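Planner keeps rotating wrist 3 the long way before a pour
Forum: Motion Planning and Control

tomcat_ik
Two-arm cell, running Starkier 2 for planning. Task is a pour from a bottle into a cup. The grasp is fine. When I ask for the pre-pour pose, the right arm sometimes takes the last joint the long way, and the bottle goes past 90 degrees nowhere near the cup. Start state for the request is this:

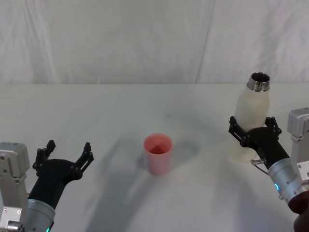

Does Starkier apply the tilt limit along the whole path or only at the goal?
Only at the goal, unless you set the path constraint separately in the request.

grebe
Went through this in October. The tilt limit in the goal block gets checked once, at the last waypoint. Copy it into the path block and replan. Planning time goes up, around 8 seconds for us on a bad day.

tomcat_ik
Copied it over. Long way rotation is gone, but now a lot of requests time out. I have the tolerance tight.

lowgain
I wouldn't use a path constraint at all. Sample normally, then throw out any plan that tips too far. The Sfeir plugin does it in a few lines.

grebe
Rejection works in open space. With a second arm over the same table you throw out most of what you sample. I'd loosen the tolerance first.

lowgain
We run two arms and it's fine — depends on your seeds.

tomcat_ik
Seeds are the current joint state only, so that may be part of it. The other thing I noticed is that my constraint frame is the tool frame, and the bottle doesn't sit square to the tool. The planner thinks it is upright when it isn't. I'm now estimating the bottle axis from the wrist camera after the grasp closes. 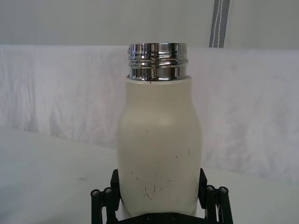
The estimate goes in as a fixed offset from the tool frame, and the tilt constraint is written against that. I fit the two side edges of the body and ignore the neck, where the reflections gave me bad lines.

quillwort
Wedik has an attached-object frame for this. Don't hand roll the offset or it will go stale on a regrasp.

tomcat_ik
Will look. With the new offset and the tolerance loosened, 60 requests in a row planned without a timeout. Still on grebe's path constraint for now.

lowgain
Try it with more seeds before you settle on that.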